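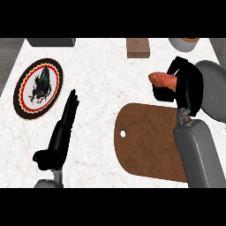
If you have ever sat down to watch the very first episode of a new show, then you have watched something that television people call a pilot, and it has nothing to do with airplanes (although there may be an airplane in it, if that's the sort of story it is). A pilot is a first try. It is one episode, made before all the others, so that the people who pay for television can see what the show would be like. Before a pilot can be made, somebody has to decide what every single thing in it looks like, right down to the furniture. Think of a white marble tabletop with thin gray and tan veins running through it and a round coaster on top. Would you put a table like that in a pirate's cabin? Probably not! But it might be just right for the kitchen of a very rich aunt, and a person called a production designer gets to make that choice, and hundreds more like it.

Let's follow one show from the beginning. It is called Clukudance, and it is about a family of hens who run a dance school in a town named Dronia. The idea came from a writer named Leonidas Ververidis, who kept chickens as a boy and always thought they walked as if they could hear music. He didn't start by writing a whole script. He started with a pitch, and a pitch is what you do when you tell somebody your idea out loud and try to make them love it as much as you do. His lasted 15 minutes, and he did the voices.

The company he told it to was Vrettos, and the people there liked it enough to ask for a script. A script is all the words the characters say, plus notes about where they are and what they do. The script for the Clukudance pilot was 31 pages long by the time it was finished, and Leonidas will tell you that he threw away many more pages than he kept. That happens to nearly every writer, so if your teacher ever asks you to write something over again, you are in good company.

Next came the actors, who lent their voices to the hens, and the animators, who drew them, and a composer named Joaquín Figueroa, who wrote the songs. Joaquín has a funny job when you think about it, as he had to work out what kind of music a hen would dance to. He settled on the accordion – lots and lots of accordion – with a little drum that sounds like pecking.

When the pilot was ready, Vrettos showed it to a channel. Now, a channel has only so many hours in a day, and far more people want to fill those hours than there is room for, so the answer is often no. Plenty of pilots are never shown to anyone at home. If the answer is yes, the channel orders a season, and a season is just a bunch of episodes that belong together. It doesn't have to last as long as spring or summer does, and it can start in whatever month the channel likes. The first season of Clukudance started in March.

After that everybody waits to find out whether there will be a second season, and if the channel says yes to one, the show has been renewed. If it says no, the show has been canceled, and I know that can feel awful when it's a show you love. It doesn't always mean the show was bad. Sometimes it cost too much to make, or not enough people were watching, or the channel wanted to try something new. A few lucky shows go on and on until they reach 100 episodes, and then there is usually a cake for everybody who works there.

And what about a cliffhanger? You may have heard a grown-up groan that word at the television. It is an ending that stops right at the most exciting part, such as when the door of the henhouse creaks open and you don't get to see who is standing there. Writers use them so that you'll come back next time. Leonidas ended his first season with one, and he got so many letters about that henhouse door that he had to borrow a second mailbox.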